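December 14, 2018

Started the second batch of sauerkraut this morning. The first went into the cellar in March and was finished by summer, too sour for my taste but sound. I am writing this one up properly so that I can compare the two.

Cabbage: two white heads from Conby, trimmed weight 3,000 g after the cores and outer leaves came off. Salt at 2 per cent of the trimmed weight, so 60 g. The March batch was salted by the spoon and I have no figure for it, which makes it useless as a reference for anything except flavour. Plain sea salt, fine, no anti-caking agent listed on the bag.

Shredded on the Rüegg slicer at the second setting. The third setting gives a coarser cut that stays crunchy longer but lets go of its water slowly, and in March I ended up topping up with brine. At the second setting there was enough liquid to cover after 34 minutes of salting, resting and squeezing. I worked it in the large enamel basin, in two lots, then combined them. The second lot had the older of the two heads in it and was noticeably drier. Should have mixed them before salting.

Caraway in one portion only. Marcelino Pastor gave me his proportions over the phone last night: a level teaspoon to the kilo, seeds left whole, and juniper only if it is going to be cooked. He uses more salt than I do and keeps his at a lower temperature for longer. His argument is that a slow start gives a cleaner sourness. It may well be true, but his cellar holds steady all winter and mine does not.

Packed into the stoneware crock and one Limel jar. The crock took the larger share, plain. The jar took what was left over, with the caraway. Pressed down in layers with the end of the rolling pin. A whole leaf laid on top of each, then the weights. The crock weights are the two half-moons that came with it. The jar has a small glass disc which is slightly too narrow, so shreds creep up around the edge of it. I tucked them under the leaf as best I could and will have to look at it daily.
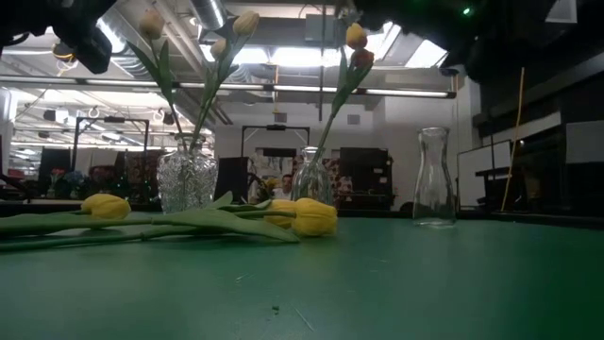

Temperature is the thing I mean to control this time. The thermometer on the pantry shelf read 18 at noon and the same again at six. I want to hold it there for the first week, then move both vessels down to the cellar. In March I left the crock beside the boiler for the whole period on the theory that quicker was better. It bubbled hard for a few days and stopped, and the cabbage was soft at the top by the time I thought to taste it. Soft and sour is what you get from too much warmth at the beginning, as far as I can gather from the three books I own, though they disagree on almost everything else.

One of them says to skim daily. Another says to leave the lid alone entirely. The water channel on the crock settles that question for the larger vessel: I shall keep it filled and not lift the lid until day seven. The jar has a clip and a rubber ring and should vent by itself, but I have stood it on a soup plate in case it overflows.

Kept back the trimmed cores. They are supposed to be too woody to ferment, but sliced thin they taste of turnip and I see no reason to throw them out. They went into tonight's soup with the end of the barley, an onion and the last of Tuesday's stock frozen in the small tub. Acceptable. Needed acid, so I put in a spoonful of the old kraut liquor at the end, off the heat. There is perhaps a cupful of that left in the fridge. I considered using some to start the new batch and decided against it. The books agree for once: the later bacteria come in too early and the first stage gets skipped.

The beetroot kvass from last month is nearly done. Strained it and tasted a small glass before supper. Salty, earthy, not much fizz. The second fill of water on the same beetroot was weak, and I will not bother with that again. One bottle is set aside for Vekumgate, where they asked for something to put on the table that was neither wine nor squash. I have warned them about the salt.

To do: buy a wider weight for the jar. Label both vessels with the salt figure and the start date, on tape and not on paper, as the paper label in March came off in the damp. Ask Marcelino what he does with the brine once the cabbage is eaten. Check the pantry reading first thing, before the oven goes on. Top up the water channel.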